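How do I write an artist bio when I've hardly shown anywhere?

Kirsty Lockwood
Hi all, I've got four paintings going into a group show at the Treloar gallery in May and they want a bio from me.
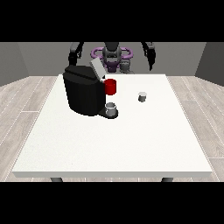
They'll take up to 300 words and I've got 21 so far, one of which is my name! I never went to art school and my only other show was the Gotcombe library hallway. Do I mention that? And is it "I" or "she"?

Bradley Fairclough
She. Put the library in, a show is a show.

Bindu Ramasamy
I'd ask the gallery first, because mine wanted "I" and I had to redo the whole thing the night before. Start with where you live and what you paint, then what you paint with, then the library. Mine is seven sentences long and no one has ever asked for more. Skip the part about loving color since you were little (I had that in mine for years - oops). And read it out loud to somebody before you send it in.

Lorraine Sugden
No idea about bios, sorry, but check if Treloar wants the paintings wired for hanging. They sent mine back in the car with me last year and I was so mad. Good luck Kirsty!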